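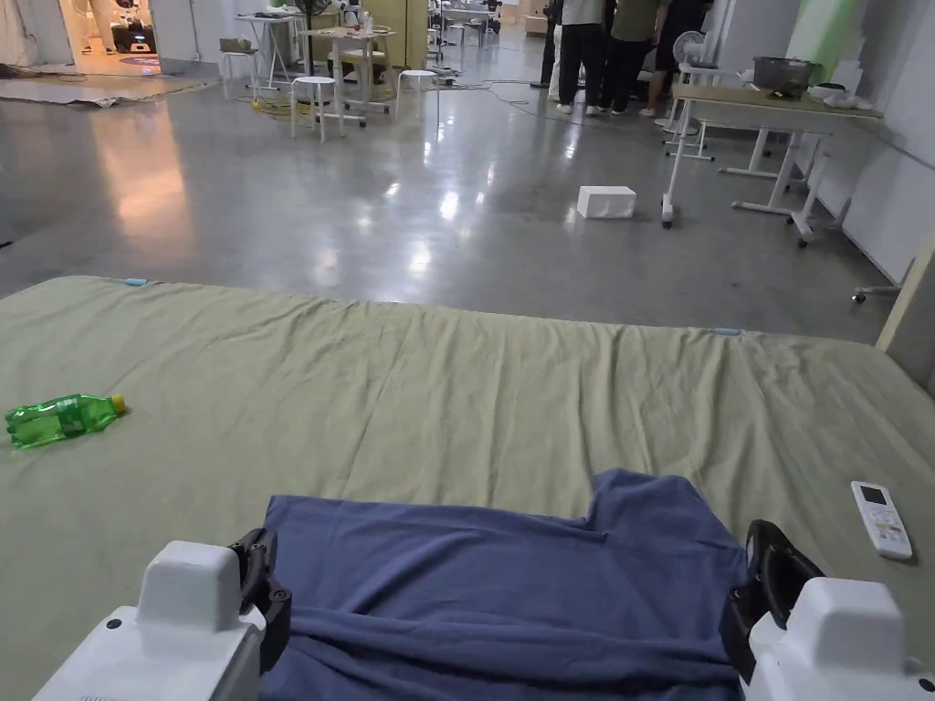
The Folding Room at Bundlow

Welcome to the Folding Room page! If you've been to one of our Tuesday evenings you know what it's like: a big padded mat, a heap of clean T-shirts, and a bunch of people getting far more excited about sleeves than they expected to. If you haven't been, have a look through and come along in April, when we start the next round.

We fold for the Rarulico clothing exchange, where families pick up shirts by size from open shelves. A shirt that's been folded well can be pulled from the middle of a stack without wrecking the whole pile, and that matters a lot by the second hour of an exchange. But plenty of us came for the exchange and stayed because we love the folding. I'm one of those. I now refold things in stores.

The notes go more or less in the order you'd work through a shirt, with some odds and ends from the room at the end.

THE NAVY TEE

A plain navy-blue T-shirt is my favorite thing to learn on. There's no print to line up and no pocket to work around, so all your attention goes to the neckline and the sleeves. This one is only partly spread, with plenty of wrinkles still in it. Lovely place to begin.

FINDING THE NECKLINE

Always find the neck first. Once you can see the curve of the opening, you know where the shoulders are, and the rest of the shirt starts making sense even when it's crumpled up.

THE STRAY SLEEVE

One sleeve reaching out to the upper right, and the rest of the shirt still thinking about it. Take hold of the sleeve at the hem and the shoulder together and ease it out. If you pull on the hem alone, the cotton stretches and you get a little wing that never lies flat again.

SMOOTHING

Open hands, from the middle out. Beginners tend to press down hard and drag, and the wrinkles just travel to the side seam and wait there. Go light and go twice. Soft cotton does most of the work for you if you let it settle!

THE SAGE-GREEN MAT

Everybody's favorite piece of furniture in the room. It's big and padded, and it gives just enough that you can get your fingers under a hem without scrabbling at it. I learned on a kitchen counter and I will never go back.

THE SHEET

Yes, the fitted sheet has creases of its own, and they run across it from side to side. I like them. When I lay a shirt down I use a crease as a rough guide for the shoulder line, the way you'd use a ruled line on paper. The newer folders prefer it pulled smooth. We have had long and happy arguments over this.

LIGHT-BLUE TABS

Two small light-blue tabs sit along the far edge of the sheet, one over to the left and one a bit right of center. Such a cheerful color next to the green.

THE THREE-PANEL FOLD

Our standard for adult sizes. One side in to the middle of the collar, sleeve doubled back on itself, then the other side the same, then bottom hem up in thirds. You want a rectangle with the neckline centered on the front panel. The first one takes forever and the tenth one takes a breath.

THE ROLL

For kids' sizes and for anything going into a suitcase. Fold in half lengthwise, tuck the sleeves, and roll from the hem toward the neck — firmly, but without twisting. A rolled shirt stands up in a bin and shows its collar, so you can read the size tag from above.

THE HAMDY FOLD

Brought to us by the folks at the Hamdy exchange, and it's a beauty. You turn the bottom hem inside out first to make a cuff, fold the rest as usual, then flip the cuff back over the whole bundle. It holds itself shut. You can toss it across the room (and people do). It does crease the hem, so we save it for travel bags and keep it off the display shelves.

GREEN BOTTLE, YELLOW CAP

Lying on its side at the left of the mat: a see-through green plastic bottle with ridges all the way along and a bright yellow cap. With the sage sheet and the navy shirt it makes a pretty nice color scheme. I'd wear a shirt in those colors.

THE REMOTE

The white air-conditioner remote has a spot on the right side of the mat, with its rows of pale buttons and a few yellow and red ones. The temperature debate at folding evenings is every bit as lively as the one about the sheet.

THE ROLLING TABLE

Wood top, white metal frame, casters. I can't say enough good things about a table on casters. You bring the table to the pile and skip carrying the pile to the table, and your back thanks you all the way home. There's a gray plastic basin on it, and past that a white standing fan.

THE FLOOR

Polished gray concrete, and very shiny under the ceiling lights — they show up in it as bright spots. Easy to sweep for lint, too, and with this much cotton going through a room there's always lint.

THE LITTLE WHITE BOX

Out in the middle of the floor, all by itself, close to a cube. For scale, a box like that would make a nice home for a few rolled kids' shirts.

PEOPLE AT THE BACK

There's nearly always a cluster of people standing around toward the back of the room, and four of them made it onto this page, from the waist down. Good company is a big part of the fun.

STACKING

Alternate the direction of the folded edge as you build: one facing you, one facing away. The stack stays level. We stop at eight shirts for adult sizes and start another pile. Any higher and the bottom ones begin to slide.

THE PRARKOV SHELF

Named for the Prarkov shelving units at the exchange, which are wonderfully sturdy and a tiny bit too shallow. A standard three-panel fold hangs over the front, so for those shelves we bring the hem up one extra time. If you fold at home for the exchange, please use the extra fold!

BEST NIGHT SO FAR

My own record is 23 shirts without a refold, all of them neat enough for the front shelf. Then I picked up a long-sleeved one and the streak ended right there. Long sleeves are a separate art and will get their own page.

JOINING IN

Folding starts at 6 and runs until the pile is done or we are. Bring a shirt you can't get to lie flat, any size, clean please. Soft cotton is easiest, but we've had good times with linen and one truly stubborn rugby jersey. Shoes with clean soles, and a hair tie if you need one, since you'll be leaning over the mat a lot.

More pages: Long Sleeves (coming soon) / Towels / Fitted Sheets, Part One / Fitted Sheets, Part Two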